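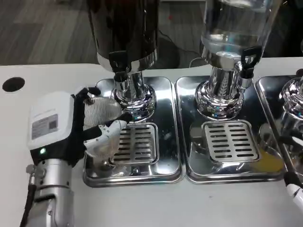
Sirup für Vereinsfest: wie viel ansetzen, und hält der ohne Kühlschrank?

Lesezeit: 4 Minuten

Hallo zusammen,

im März machen wir bei uns im Chor einen Nachmittag der offenen Tür, und ich habe mich (voller Begeisterung!) für die Getränke gemeldet. Es soll keine gekaufte Limo geben, ich möchte selbst gemachten Sirup mit Sprudel und mit stillem Wasser anbieten. Zu Hause koche ich seit Jahren Zitronen-Ingwer-Sirup, aber immer nur zwei Flaschen auf einmal, und die sind bei uns so schnell leer, dass ich über Haltbarkeit nie nachdenken musste.

Wir rechnen mit 75 Gästen. Meine Fragen: Wie viel Sirup brauche ich da? Kann ich den schon zehn Tage vorher kochen, und muss er dann in den Kühlschrank? Unserer im Chorraum ist winzig und wird mit Kuchen voll sein. Und hat jemand eine Idee für eine zweite Sorte, die um diese Jahreszeit noch bezahlbar ist? Beeren sind ja noch nichts, und Holunder blüht erst viel später.

Ich freue mich über alles, auch über Rezepte, die ihr nur im Kopf habt!
Rocío Barrios

Kellerkind_Torer

Oh wie schön, Sirup für viele Leute ist meine liebste Küchenarbeit überhaupt! Man steht einmal einen Vormittag am Herd, die ganze Wohnung duftet nach Zitrone, und hinterher hat man eine Reihe Flaschen, die man am liebsten gar nicht hergeben will.

Zur Menge: Ich mische eins zu sieben, also einen Teil Sirup auf sieben Teile Wasser. Für einen Nachmittag plane ich pro Person einen halben Liter fertiges Getränk ein, Kaffee kommt ja noch dazu. Bei 75 Leuten sind das 37,5 Liter, und dafür brauchst du knapp fünf Liter Sirup. Ich würde genau fünf kochen, dann geht die Rechnung schön auf. Wenn viele Kinder kommen, lieber noch einen Liter drauf – die mischen sich das gern kräftiger, wenn man nicht hinschaut.

Zur Haltbarkeit: Zehn Tage sind gar kein Problem, wenn du sauber arbeitest. Flaschen und Deckel auskochen, den Sirup sprudelnd heiß bis fast unter den Rand einfüllen, sofort zuschrauben und dunkel und kühl stellen. Ich nehme auf einen Liter Flüssigkeit ein Kilo Zucker und den Saft von vier Zitronen. Mit weniger Zucker schmeckt es auch, dann würde ich ihn aber im Kühlschrank lassen und in wenigen Tagen verbrauchen. Angebrochene Flaschen gehören immer in die Kälte. Und wenn beim Öffnen etwas zischt oder Bläschen aufsteigen, weg damit.

Den Ingwer reibe ich nicht mehr, ich schneide ihn in dünne Scheiben und lasse ihn über Nacht im heißen Zuckerwasser ziehen. Am nächsten Morgen abseihen, Zitronensaft dazu, noch einmal aufkochen, abfüllen. So wird er viel klarer, und am Flaschenboden setzt sich kaum etwas ab.

Als zweite Sorte: Hibiskus! Getrocknete Blüten kosten fast nichts, und die Farbe ist ein Traum. Zwei Handvoll auf einen Liter Wasser, zehn Minuten ziehen lassen, abseihen, Zucker rein, aufkochen, fertig. Ein Streifen Orangenschale darf gern mitziehen, am besten von einer unbehandelten Orange.

beltran724

kauf doch einfach Flaschen im Getränkemarkt, bei so vielen Leuten schmeckt da eh keiner mehr den Unterschied. Sirup hatten wir mal beim Sommerfest, alles hat geklebt. Eiswürfel nicht vergessen

Tante Minze

Kleben tut es nur, wenn jeder direkt aus der Sirupflasche gießt. Ich mische in großen Krügen vor, immer nur zwei auf einmal, dann bleibt der Sprudel auch lebendig. Ein feuchtes Tuch daneben und gut ist.

Bei der Rechnung oben gehe ich mit, beim Verhältnis nicht ganz: Zitrone-Ingwer verträgt eins zu sieben wunderbar, Hibiskus mische ich eher eins zu fünf, sonst wird er mir zu dünn. Probier das am besten vorher mit einem Glas aus. Und stell ein paar Zweige Minze dazu, auch im März bekommt man die im Topf. Einmal kurz zwischen den Händen klatschen und rein in den Krug, das riecht herrlich!

Rhabarber wäre auch noch toll, den würde ich mir aber fürs nächste Fest im Mai aufheben.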